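Furndale Workshop News
Good Practice / Robots on the Bench
April - by Hidayah Ginting
14 shares | 6 comments

The bench rules for the arm, second version

Many of you have asked when the new bench rules will be ready. They are ready now, and they apply from next Tuesday on all the benches at Furndale and on the two benches in Zundolthorpe.
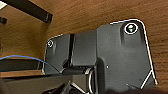 The first version was one page, and it was written when we had only one arm and three people who used it. Everybody knew what was meant, so the page did not need to be very exact. Now there are more people and also more kinds of parts, and the page has been read in different ways. For example, it said "keep the work area clear." For one colleague this means that the table has nothing on it except the part. For another it means that there is nothing that the arm can hit. Both of them were following the rule and they had a disagreement that lasted for two weeks.

I have tried to write the second version so that two persons who read it will do the same thing. Zeyu Zhong and Johanna Aebischer have read it before me and after me, and Johanna has removed many of my words. The full text is in the binder at every bench. In this item I want only to go through the points that are new or that have caused questions.

The zone

We do not say "work area" any more. We say "zone," and the zone is everything that the gripper or the wrist can reach in the present program, plus the width of one open hand. Please measure with the arm itself, in slow mode, and do not guess from the drawing. The drawing shows the arm without the camera mount, and the mount makes the wrist wider on one side.

Inside the zone there are three kinds of things: the part, the fixed things, and everything else. The part may be touched by the gripper. The fixed things (stands, rails, the edge of the bench) must be in the program as things to avoid. Everything else should be taken out before the start. If it can't be taken out, it becomes a fixed thing and must be entered. It is a little slow the first time, I know. After this you can save the list under the name of the bench and load it again.

Cables and cords

This is the point where I received the most letters. The old rule said that cables should be "tidy." The new rule says that a cable which enters the zone must be fixed to the bench at two places, one on each side of the zone, and must lie flat between them. A loop that stands up from the bench is not permitted, even when it is far from the part. A gripper that closes on a loop of cable does not know that it has the wrong thing. It reports a good grip, and then it lifts.

Some people asked if thin cords also count. Yes, they count. Zeyu wanted to write a limit for the diameter, but we could not agree on a number and in the end we left it out. If you can pick it up with your fingers, it is a cable for this rule.

Parts with holes and grooves

The molded parts are different from the boxes we had in the beginning. They have rounded corners, holes of more than one size, and channels, and the gripper can go wrong on them in ways that look fine from the side. Three things have changed here.

First, the grip points must be chosen on the real part and not only in the model. Put the part down how it will lie in the work, look at the picture from the wrist, and mark the points there. The models we receive are sometimes one revision behind, and Duyên Diệp has found a boss that was moved and a hole that was made larger, both without a note.

Second, a finger must not go into a hole or a slot unless the program was written for this. It sounds like a thing that does not need a rule. But when the gripper comes down at a wrong angle, the tip can enter a groove and sit there very well, and the force value looks normal. When the arm then turns, the part breaks or the finger bends. In the binder there is a table of the largest force for each kind of grip, and for "finger inside a feature" it is much lower than for a grip on the outer edge.

Third, the approach. From now on the last part of every approach is done at the slow speed, and there is a stop before contact. At this stop the person looks at the screen and confirms. For a program that has passed its trial runs the stop can be taken out, but it has to be taken out by name, with your signature in the log, so that later we can know who decided it.

How many trial runs

The old page said "enough." The new number is 300 runs with the same part, the same lighting and the same bench. If you change one of the three, you start from zero. I understand that people will not love this. When Xinyi Feng went through our logs from last year, she found 67 stops that were made by hand, and most of them came in the first days after a lamp or a bench was changed. So I think the rule goes to the right place, even if the number itself can be discussed. Please discuss it with Xinyi and bring your own log.

A run counts only if a person was at the bench for all of it. Runs during the lunch break do not count.

About the outline view

On the screen many of us use the view with white outlines around the part. It is a good help and I use it also. But the outline is what the software believes, it is not a measurement. On dark gray plastic it is usually good along the outer edge, and less good where two surfaces have nearly the same gray. Small bright spots on the part can be taken for a feature. So the rule says: before you confirm the stop, switch the outline off one time, look at the part without it, and switch it on again. It takes two seconds.

If the outline and the part do not agree, do not move the part by hand to make them agree. Cancel, move the arm back, and start the approach again. We had people who pushed the part with one finger while the arm was waiting. I have done it too, in my first month, and I was told about it quite loudly.

Hands in the zone

This has not changed and I write it again only so that it is written. When the arm has power and is not in the hold state, no hands are in the zone. Waiting at the approach stop is not the hold state. The lamp on the base is the same color for both of them, unfortunately, and we have asked the supplier for a change, but for the moment you must read the state on the screen.

For the Yuan arms there is one more point. The hold on Yuan is released when the program window is closed. So do not close the window to make place on the screen while somebody is working at the part.

Surfaces

Both wooden and metal tops are allowed. On wood with a strong grain, please run the camera check again when you turn the bench or the part by a quarter. Johanna found that the lines of the grain can disturb the outline when they run along a long edge of the part. A plain mat solves it, but the mat must be fixed at the corners and it must be entered in the list, the same as any fixed thing. A mat that moves under the part is worse than no mat.

What goes in the log

We stay with Odley for the logs. The fields are fewer than before. You need to fill in the bench, the part and its revision, the name of the saved list, the person, and the reason for each stop by hand. The reason can be one word. "Cable" is a perfectly good reason. What is not good is the empty field, and of the 1,458 entries that Xinyi looked at, very many had it empty, so we can't learn from them.

Pictures from the wrist camera are kept automatically for the last 3,000 moves. If something went wrong and you want the pictures, tell Duyên the same day. After this they can be already written over, and she can't bring them back.

Things we did not decide

Two points are still open. One is whether visitors may confirm the approach stop when a trained person stands beside them. At Zundolthorpe they say yes, at Furndale we say no, and until it is decided every place keeps its own practice. The other one is the wear of the finger pads. We know that old pads slip on smooth plastic, but we have no good way to say when a pad is old. Zeyu is collecting used pads in a box next to the second bench - please write on the pad the part you used it with, and do not clean it before.

The binders will be at the benches on Monday evening. If you worked with the first version, please take the old page off the wall yourself, as there are more copies of it than I could find. Corrections to my English are also welcome, Johanna has the file.

6 comments
Filed under: Good Practice, Benches, House Rules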